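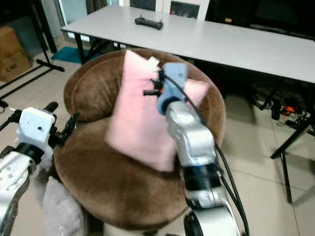

Chapter 4
Soft Seating: Cushions, Covers and the Chairs They Belong To

A cushion is the easiest piece of furniture in the house to change, and for that reason it's a wonderful place to begin thinking about upholstery. You can carry it to a window. You can turn it over, squeeze it, unzip it if there's a zipper, and put it back before anybody wants to sit down. The pink one on the round brown chair at the start of this chapter is a good first study: a rectangle set into a seat made almost entirely of curves, tilted, with one edge down on the seat and an upper corner leaning on the backrest. Look at the corner of it and you'll find a small white tag standing up from the edge. Look at the chair and you'll notice how the plush goes to a lighter tan wherever the light catches it. Shape, edge, fabric, fit -- we'll spend this whole chapter on those, and I hope by the end you won't be able to walk past a sofa without giving it a poke.

In Chapter 3 we worked with hard seats, where the frame does nearly everything and the sitter's body has to put up with it. Now we add the soft parts. The frame still matters (it always will), but a good deal of what we call comfort comes from what lies between the frame and the person, and from how those layers press back.

What you will learn

By the end of the chapter you should be able to name the main parts of an upholstered chair, tell a fixed cushion from a loose one, explain why pile fabrics change color as you move around them, and measure a loose cushion for a new cover. You'll also make one cover yourself. Students tend to dread the zipper, and then they put in the first one and want to do it again!

Words to know

Pile: the raised surface of a fabric such as velvet or plush, made of many short fibers standing up from a backing.

Nap: the direction in which the pile lies.

Fill: whatever is inside the cushion. Foam, feathers, polyester fiber and buckwheat hulls are all fills, and they behave very differently.

Boxing: a strip of fabric sewn between the top and bottom panels of a cushion to give it straight sides.

Knife edge: a cushion with no boxing, where the two panels meet in a single seam all the way around.

Scatter cushion: a loose cushion placed on a seat for support or looks, with no fixed position.

Tub chair: a chair whose back wraps around the sitter in one continuous curve.

4.1 Why a rounded chair is hard on a square cushion

Tub chairs are lovely to sit in. The back comes around to meet your elbows, your shoulders settle, and a thick seat holds you up high enough that standing again isn't a struggle. They are also a real puzzle to furnish. A flat-backed sofa will take any cushion you throw at it, because the cushion has a straight wall to rest on. Inside a curve, a rectangle touches at its corners or along one side, and there's a gap behind the middle.

What happens next depends on the fill. A firm foam cushion keeps its shape and bridges the gap, so the sitter feels a board across the back. A loosely filled feather cushion folds into the space, and the sitter feels the chair again with something soft laid over it. Fiber fill sits between the two. Try all three if your classroom has them, in the same chair, one after another, and write down where you feel the pressure. Low back? Shoulder blades? One side only?

Size matters just as much. A cushion 40 centimeters across can swallow the sitting space of a small chair -- the person ends up perched on the front of the seat with nothing under the thighs. Measure the depth of the seat from the front edge to the inside of the back, then subtract the thickness of the cushion when it's pressed, and you have the depth that's left to sit on.

4.2 The two faces of velvet

Stroke a piece of velvet one way and it feels slick. Stroke it the other way and it drags a little under your fingers and turns darker or lighter. Nothing has happened to the dye. You've moved the pile, and the fibers are now sending the light somewhere else. The same thing goes on across any rounded chair: the fabric bends away from you at the edges, you see the pile at a new angle, and one brown becomes several.

This is why nap direction has to be marked before you cut anything. Lay the fabric out, brush it with your palm until you know which way it wants to lie, and draw arrows on the wrong side in chalk. Do it on every panel. Two panels cut in opposite directions will look like two different fabrics once they're sewn together, and no amount of pressing will fix it.

4.3 Read the tag first

The little sewn-in label is easy to ignore and very much worth reading. Depending on where the cushion was sold, it may give the fill, the fabric content, washing instructions, or all of these. Copy it into your notebook before you wash the cover or take anything apart. If the tag has faded to nothing, treat the cover as unwashable until you've tested a hidden spot on the back with a damp white cloth.

Before you go on

Choose a chair you sit in often and one loose cushion. In your notebook, draw the chair from above, showing the line of the back as carefully as you can. Draw the cushion in place on the same sketch and shade any gap behind it. Note the fabric of each and whether it has a nap. Then sit for the length of one song with the cushion and one song without it, and write 2 sentences on the difference.

Bring the sketch to your next class. We'll use it in Section 4.4, where we take our first measurements and cut a paper pattern.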